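Equipment Planning Officer (Automation)
Bresanus Textile Care, Pelside site
Full time, fixed term of two years
Reference: 908

Bresanus Textile Care wishes to appoint an Equipment Planning Officer to support the purchase of automated handling equipment for its Pelside site. The postholder will report to Zubaida Mughal, Head of Operations, and will work closely with the finance office at Eton.

Background

The company has approved a first stage of spending on robots for sorting and folding small linen. Two workstations are already in use for trials, and a decision on further stations is expected after the budget round in September. The present list of equipment runs to 269 lines, from grippers and cabling to tables, rails and spare parts, and has so far been kept by the technical team alongside their other duties. It now requires a dedicated officer.

Main duties

The postholder will:
Maintain the equipment list and keep prices, delivery times and warranty terms up to date.
Prepare the yearly equipment budget, with separate figures for purchase, running costs and replacement.
Obtain and compare quotations, and draw up a written recommendation for each order.
Plan floor space, power supply and cable routes for new workstations with the site engineer, Sutrisno Khoo.
Spend time at the workstations with operators, so that orders reflect how the equipment is used.
Report to the project board on spending against plan. 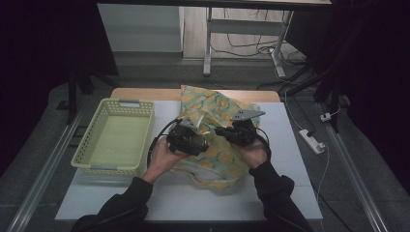
Handling patterned fabric with a pair of hand-held grippers.

Person specification

Applicants must have experience of buying or budgeting for technical equipment, in any industry. They should be confident with spreadsheets and able to write clearly for readers who are not engineers. Knowledge of robots is welcome but not required — training will be given on site. Experience of leasing agreements would be an advantage.

How to apply

Applications should consist of a CV and a covering letter of no more than two pages, quoting the reference above, and should be addressed to Firouzeh Ansari, Human Resources, Bresanus Textile Care, Pelside. Questions about the duties of the post may be put to Mudassar Afridi in the technical team. Interviews will be held at Pelside and will include a short exercise in comparing two supplier quotations. Applicants who need any adjustment to the interview arrangements are asked to say so in their letter.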